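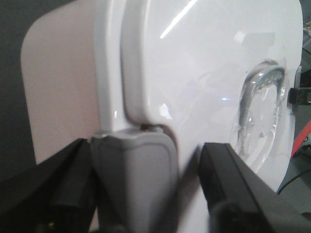

Dagny Pruitt
Bench lead, returns and refurbishment, Nullell

Speaker notes – "Sharing a bench with Bolter"
2025-11-15, morning session, main room

Start before the slide changes. Ask for hands: who works on a bench, who runs one, who buys the equipment for one? Wait for the laugh when the last group turns out to be tiny. Then say which group I'm in (first two, never the third).

Opening. I've been on the returns bench at Nullell long enough to have worn through two stools. We take in household appliances that people have sent back, check them over, clean them, fix what we can and get them boxed up again. It's good work and I like it! I want to spend my half hour on what happened to that work when a robot arm moved in next to us, and I mean the work itself, the hour by hour of it, who stands where and who gets asked what.

Explain the name quickly. The cell is called Bolter. Brivirel built it and Brivirel services it. People ask if we named it and no, it came with the name on the paperwork, but we talk to it as if we did.

SLIDE: the job as it was

Most of a returns check is handling. You turn the thing around. You press what presses and pull what pulls, and you feel for play. If there's a lid you open it and close it, and then you do that a lot more times, and you listen. On a heavy day your thumbs know about it before lunch. I used to tape mine. Half the bench taped theirs, and we had a shared roll in the drawer that somebody was always finishing without replacing.

Pause here, show the thumb. (They like the thumb.)

SLIDE: what Bolter took over

Repeat handling of the small front parts, the tabs and catches and flaps. Two fingers, slow approach, same way every time. In March, which was our first full month with it, we put 1,218 units through the cell. The next month it was 2,267, and the month after that 2,326, and then it leveled off. I want to stay on that leveling off for a second, it was the best news of the year for us. Management could have kept pushing the number. What they did was ask the bench what pace left us time to look at what came out, and that was the pace we kept.

Now the close-up. Give people a moment with it before talking, as most of the room will never have seen this angle.
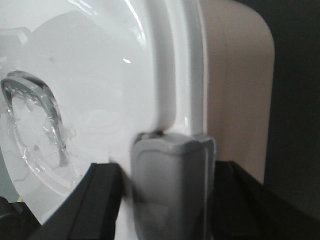 Gripper fingers on either side of the gray block, with crumpled clear film over at the left.

I love this view. It's from a small camera down by the gripper, and before Bolter came I had never thought about how an appliance looks from there. Everything is curve and shine. Look at the white next to the beige, and the strip of light running down that rim. When I check a unit by hand I hardly use my eyes at all – my fingers find the gray part and my head is somewhere else, planning dinner. A camera doesn't get to do that. Glossy white plastic throws light around, clear plastic is worse, and wrinkled film is worst of all, with all those little glints in it.

So one of the first things to change for us was the lamps. We moved two, swapped one out, and turned off the big one over the end of the bench which I had hated for years. The people benefited as much as the arm did. Fewer headaches by the afternoon, at least at my end.

The second thing was film. We used to peel film whenever we got around to it, some at intake, some at boxing, depending on who was on. Now there's a rule on the wall about when it comes off, and a way to mark the unit if it's still on. I was grumpy about the rule for a week. Then I noticed I'd stopped asking across the bench, "has this one been peeled?" which I must have said thirty times a day.

If time is short, skip to TRAINING.

SLIDE: what didn't go over to the robot

Smell. A unit comes in smelling scorched and a person sets it aside before it gets anywhere near the cell.
Stuck things. We don't want Bolter forcing a part, so if it meets more push than it expects it stops and one of us takes over.
Customer notes. People tuck little notes in with the returns, and some are very funny, and somebody has to read them.
Deciding whether a scratch matters. We argue about this constantly and I hope we always will.

SLIDE: training

This is the part I really came to talk about, so slow down!

Brivirel gave us a day in a classroom and it was fine. What worked far better was the second week, when their technician stood at our bench and let us drive. You bring the fingers in yourself, you look at the camera view, and you learn very fast how close is close. A newer colleague was better at it than me by the end of that afternoon. I'd been teaching her the hand check for months and suddenly she was teaching me. I went home in a great mood and I'm still not sure I can explain why.

Things we asked for and got:
A stop button each, within reach of a seated person.
The camera view on a screen the bench can see. At first it was only in the office.
A paper log next to the cell, where anyone can write down something odd. Spelling not graded.
Job titles that say we work with the cell, and pay that moved with the titles. It took until summer. It came.

Things we asked for and didn't get: a quieter fan. A second screen. I'm still asking.

SLIDE: the worried part

Say this plainly, don't rush past it. When the crate arrived at our Szabo Street building, people thought they were losing their jobs. I thought so too. I had my resume open on my phone in the break room. We were told nobody would be let go over the cell, and we asked for that in writing, and we got it in writing. I know not every shop in this room got that. If you run a bench and you're bringing in something like this, please tell people early, and tell them what you don't know yet. The three weeks of guessing were harder on us than anything the arm has done since.

What did change is who does the boring bit. I spend more of my day on repair now, with a screwdriver in my hand, and I'm getting better at it, which I did not expect at my age. We've got two people learning board repair who used to do nothing but open and shut. Since summer we've passed more than 4,000 units back out with the new setup, and I've had my hands inside a lot of the tricky ones.

It's not all sunshine. The bench is quieter and I miss some of the talk. When three people did the same check side by side you could chat all morning. Now we're on different jobs, with our heads down. We've moved the coffee break so everyone takes it together, and that has helped some.

SLIDE: questions

Likely ones: Does it break? (Yes, and we have a phone number.) Is it faster than you? (On one unit, no. Late on a Friday, oh yes.) Would I go back? (Not for my thumbs.)

Reminder to self: leave the close-up on the screen during questions, people will want to point at it. Water is on the left side of the lectern. Give the clicker back.

Contact: Nullell bench office, Szabo Street | © Nullell | Back to top

Comments (3)

benchside_left
I was in the third row and did not know you'd posted these. We have the same shiny white plastic problem and moving the lamps never crossed our minds. Trying it Monday.

tapedthumbs
"Somebody was always finishing without replacing." I feel seen. Did you get any pushback on putting the camera view where everyone can see it? Our supervisor thinks it would be distracting.

returns_desk_2
Good talk. Wish there had been more on how you got the pay change through, that's where we are stuck. Maybe next year?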